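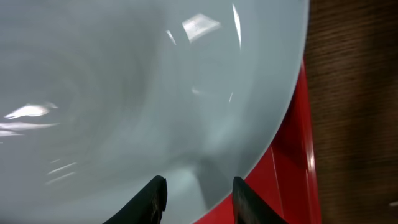 Vajilla Timum – notas del conjunto de datos

Contiene 2206 registros de platos y fuentes de mesa, anotados por color, brillo y borde. La fuente gris azulada, poco honda y muy brillante, con algo rojo debajo, figura como "gris claro". Sorrentino propuso "celeste"; no me convence ninguno de los dos.

Limitaciones

Los reflejos blancos de las lámparas cambian el tono anotado – a veces bastante. Gerasimos Margaritis revisó 271 registros y corrigió 52. No me fiaría del resto sin otra revisión. El material no se anotó: a ojo, el esmalte y el plástico se confunden.

Última revisión: 26/6/23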